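Skondovley Household Help
Home > Laundry and fabrics > Towels and cloths

Old cotton towels and cloths have gone grey and stiff, is it worth trying to save them?

Posted by Annag Pringle, February 24, 2018

I have a cupboard full of pale cotton towels and cleaning cloths which used to be white or near enough. Over the last couple of years they have gone a dull grey, and the bath towels are so stiff that they stand up by themselves when they come off the airer. They don't smell, and they come out of the machine looking clean apart from the colour. They just don't dry you very well. Water sits on the top for a moment before it goes in.

We moved to Vandstead in June and the water is hard. The kettle needs descaling all the time, so I suppose it could be that. But some of them were going grey before we moved.

What I do now: everything goes in at 40 with liquid detergent and fabric softener, usually a full drum. I dry on an airer in the back bedroom because there is no room for a line. I don't have a tumble dryer and don't want one.

I have tried one wash with vinegar in the drawer and couldn't see a difference. Before I spend money on new ones I would like to know if there is anything else that works, and whether the thin knitted cloths need different treatment from the towels. Some of the cloths are quite old and I would be sorry to lose them.

Till Hellwig

Two separate things are going on, I think. The stiffness is mostly hard water and drying indoors with no air moving. The greyness and the water sitting on top is build-up from the softener and the liquid detergent.

Stop using the softener on towels altogether. It coats the cotton and that coating is what keeps the water out. Then do a strip wash. This is how I do it:

Fill the bath with hot water, enough to cover the towels. For four bath towels I use 200 g of washing soda and a scoop of ordinary biological powder. Stir until it has all dissolved before anything goes in. Wear rubber gloves, washing soda is hard on the hands.

Put the towels in and push them under. Leave them until the water has gone cold, overnight if you like. Turn them over once or twice with a wooden spoon or whatever you have. The water will probably go a nasty colour.

Drain the bath, squeeze out what you can and put them through the machine at 60 with no detergent at all. If you still see suds in the door during the last rinse, run another rinse.

Only do this with white or undyed cotton. Coloured towels will lose dye and it will end up on everything else. Don't do it with wool or silk, or with anything that has elastic in it.

After that, use powder instead of liquid. Powder has a bleaching agent in it and liquid doesn't, so whites washed in liquid slowly go off. Use the dose on the box for hard water. And don't fill the drum. You should be able to get your hand in flat above the load. If you can't, take a towel out.

For the drying, shake each towel hard before you hang it, holding it by the short end. Ten shakes or so. It lifts the loops. Do it again when it is nearly dry.

Mohsin Lashari

Just buy new ones. Towels aren't meant to last for ever. I got a set in the sale for less than you would spend on soda and hot water, and they are fine. Cut the old ones up for the car.

Sidra Bajwa

I agree with Till on the softener and the powder. I would be more careful with the thin cloths, though, and would keep them out of the bath with the towels.

A towel has loops and can stand a lot of pulling about. A knitted or waffle cloth gets its thickness from the way it is made, with small raised cells, and once those are flattened or stretched it won't soak up much however clean it is. Hot water and wringing are what do the damage. I soak mine in a washing-up bowl with a spoonful of soda, warm water, for two hours at most. Then a normal wash at 40 in a net bag, and a slow spin if your machine lets you choose. Press the water out by hand, don't twist. Pull them square while they are wet and dry them flat over the airer.

To see whether a cloth is worth the bother, look at it very close up by a window. 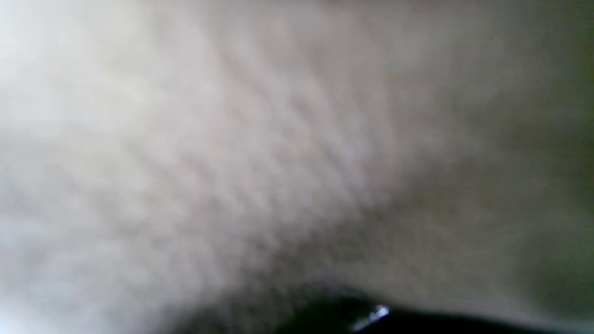 If the little cells are there across most of the cloth, soak it. If they have gone smooth and thin in the middle and are only left near the hem, it has had its day and will do for dusting.

The colour may not come all the way back. Mine went from grey to a sort of off-white on the first go and stayed there after the second. They dried dishes a lot better, which was what I wanted. I would try one towel and one cloth before you do the whole cupboard.

On cost, a bag of soda from Magsi on the high street was 135p when I last bought one and it does several soaks. Keep it in a jar with a tight lid or it goes into a lump.

Annag Pringle

Thank you all. I have put one bath towel in to soak tonight with the soda and powder, and two of the thin cloths are in a bowl by themselves. The softener has gone to my sister. I will do the rest of the towels at the weekend if the first one comes out all right.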